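Declan Doherty
April 25, 2024

Spent the day teaching a robot arm to put chopsticks in a bin. I have a master's degree. My mother has stopped asking. 1/

The way it works: I hold a little hand controller, the arm copies me, and everything gets recorded. Do that enough times and the arm is meant to pick up the general idea. I was told "enough" is 500. I have done 244. 2/

I'm good with chopsticks. I am dreadful with chopsticks through a gripper. A thin black stick lying flat on a table might as well be painted on. 3/

Erzsébet has the knack. She comes in from one side, tips the wrist a touch and it's up. I asked how she does it and she said "I stop thinking about my hand", and then went to lunch. 4/

Things the arm has learned from me so far: hesitating, and going back to check. Esko watched a playback of the trained version and said it moved like a man looking for his glasses. 5/

We did try guiding it by hand in March, just taking hold of the arm and shoving it where we wanted. Lovely feel, terrible data, because my elbow was in all of it. Back to the remote. 6/

33 of today's goes had to be binned (sorry) for what the log calls "operator error". The operator would like it known that he'd been at it since eight and the left button sticks. 7/

Wrist view, two different moments:
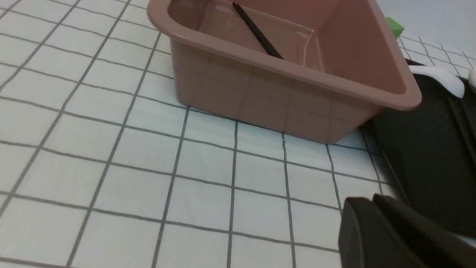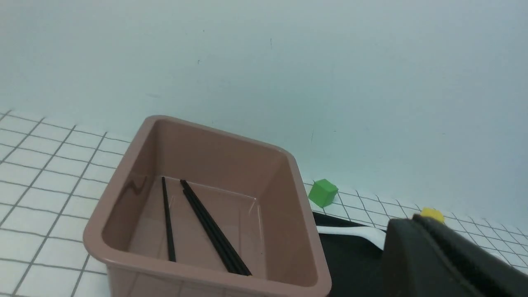
One thin black stick in the bin in the first, three chopsticks in the second, gripper bottom right in both. 8/

Kerttu wants spoons next. I've asked whether we could start with something chunky, like a loaf. Back on it tomorrow, 256 to go. 9/9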